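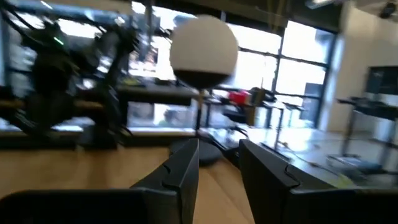

Should I refinish a dining table before a move, or wait until after?

Asked by Yaneth Inga in Furniture & Woodwork

Hi all! I'm moving from Pesham to Hitamdale at the end of June and I've got a dining table that badly needs redoing. It was my aunt's, it's solid oak as far as I can tell (heavy enough, anyway) and the top has rings, a burn mark the size of a quarter, and a sticky patch at one end where I think somebody once used the wrong polish and just kept going.

I have a garage here. I won't have one in the new place, only a balcony that looks over the neighbor's patio, and I don't think they'd love me running a sander out there. So part of me wants to do the whole job now while I have the room. But then I picture two movers dragging it down a stairwell with a brand new finish on it and I feel a bit sick.

The movers quoted me 129 for the table and chairs on top of the regular load, with blankets included. The legs do come off, four bolts each, although one bolt is pretty chewed up.

Questions, sorry there are a few:
Is it nuts to sand and finish it 12 days before the truck comes?
Oil or poly? I have two kids who do not use coasters.
Do I need to strip the sticky end first or will sanding take care of it?

I've painted a dresser before and that's the whole of my experience. Thanks!!

3 answers

Answer from Willy Schouten

Do it now, you have a garage. Sand, finish, done. I moved a table three days after varnishing and it was fine except for one corner.

Comments on this answer
Yaneth Inga: what happened to the corner?
Willy Schouten: Blanket stuck to it. Left a sort of waffle pattern. I put a plant there.

Answer from Khrystyna-Mariia Skoryk (marked as helpful by the asker)

I'd split the job in two. Do all the dusty, smelly stuff now in the garage and put the finish on after you move. I did this with a big old desk when we left Ceden and I was so glad I did, because the movers put a dent in the front edge and I could just steam it out with a damp cloth and an iron. If I'd had three coats of poly on there I'd have been sanding the whole edge back again.

For the sticky end – strip it, don't try to sand through it. Old polish gums up the paper in seconds and you'll go through a whole pack of discs cursing. Try mineral spirits on a rag first. If the rag comes up brown and the wood feels less tacky, keep going with that until it's clean. If it doesn't budge, get a gel stripper, open the garage door all the way, wear proper gloves, and scrape with plastic and not metal. Let it dry overnight. And please don't leave the rags balled up in the trash, spread them flat outside to dry.

Then 80 grit only on the bad spots, 120 all over, 180 to finish. Check it's really solid before you go at the burn mark! Look at the underside and the end of the board and see if the grain carries through. If it's veneer you have almost nothing to play with and I'd leave the burn alone, it's family history at that point.

After that, put one thin wipe-on coat of dewaxed shellac over the bare wood. It dries fast, there'll be no tackiness left by moving day, and it keeps grubby hands and spilled coffee from getting into the oak. You scuff it lightly on the balcony with a hand block (no sander, no noise) and put your real finish straight on top.

Oil or poly: with kids and no coasters, water-based poly, satin. Oil is lovely and easy to touch up but you'd be redoing it every year and you'd see every cup. Also most oils want bare wood, so skip the shellac if you change your mind.

Deal with the chewed bolt this week. Take it to the hardware store and match it, don't leave it until the movers are standing in your hallway.

Comments on this answer
Yaneth Inga: This is exactly what I needed, thank you! Grain does carry through on the end, so I think I'm safe. Postma had the bolt, by the way, in a drawer with no label.
Khrystyna-Mariia Skoryk: Oh good! Buy two.

Answer from Iason Bakalis

Agree with the answer above mostly. I'd go to 150 and stop on oak if you're using a water-based finish, but people argue over this forever and either will look fine. Water-based raises the grain on the first coat, so expect it to feel fuzzy and rub it down with 220 before the second.

One thing to add, wrap the top in paper or a clean cotton sheet before the moving blankets go on. Moving blankets have been on other people's furniture and they pick up grit. No plastic wrap directly on the wood, it sweats in a hot truck.

And tape the bolts in a bag to the underside of the table. Mine went in a box marked kitchen and I ate off an ironing board for 2 weeks.

Comments on this answer
Willy Wouters: Does the shellac thing work under oil-based poly too? I have a similar table, but pine.
Iason Bakalis: Yes, as long as it's the dewaxed kind. Pine will blotch if you plan to stain it though, so maybe start a new question for that one.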